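Zovia handheld gripper pair: review after a few months

Posted Sunday, July 21, 2019

I bought the Zovia pair to replace two older handheld grippers from Drinden. We record people doing ordinary tasks by hand, then use the recordings to teach a two-arm setup to do the same things. The old pair had good jaws and bad tracking, and we were throwing out too many takes. Zovia sells the grippers as a set, left and right, with the marker panels already mounted. I paid $1574 for the set plus $126 for the spare jaw kit.

Setup

Everything came in one box with foam cutouts. The manual is 12 pages and half of it is safety text. Pairing took me one afternoon, and most of that went to the software. The installer would not finish until I removed an older version of the driver that had come with the Drinden set. If you have ever had Drinden gear on the same computer, clean that off first.

Calibration is done by holding each gripper in front of the camera and turning it slowly until the light goes green. It has to be repeated if you bump a panel. I have bumped a panel maybe once a week.

Handling

The triggers are light. My first reaction was that they were too light, and I crushed a paper cup on day one. By the end of the week I preferred them. The handles suit medium and large hands. Piret Hunt, who does a good part of our recording, has small hands and wrapped the grips in tape to get a better hold. She also finds the left one heavier than the right. I put both on a kitchen scale and they came out the same, but she still says so.

The jaws open wide enough for a mug or a folded towel. Thin things are harder. Picking a cable up off a flat surface takes a couple of tries, and a sheet of paper is mostly luck. The Prulell jaws we borrowed last December were better at this, with a sharper edge at the tip, though they scratched everything.

Tracking

Much better than what I had. Out of the first 311 takes we kept nearly all of them. The ones we lost were mostly our own fault, from turning the panels too far away from the camera. Strong sun through a window will also cause dropouts — we keep the blinds down after lunch.

Headphones and other awkward items

We spent a lot of time on objects with more than one part that moves, and an over-ear headset is a good test of that. 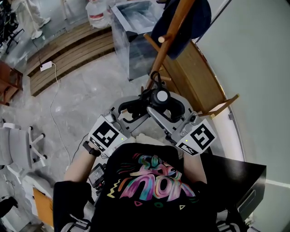 The band wants to spring back, the earcups swivel, and the cable gets caught on whatever is nearby. With the old pair I gave up on headsets completely. With these I can do it at something like half my normal speed. The jaw pads could use more grip on smooth plastic. I tried the soft pads Rimkutė makes and they helped, but they add thickness and you lose some reach in tight spots.

Battery and support

I get a morning out of a charge if I remember to switch them off between sessions. There is no auto-off, and there should be. Support answered my one email in two days and the answer was correct.

Spare parts are fairly priced except for the panels, which are $100 each. That is a lot for a flat square that sticks out and gets knocked.

Verdict

Good tracking, decent jaws, poor software installer. I would buy the set again at this price. If your work is mainly paper or thin parts, try to borrow a pair before you order.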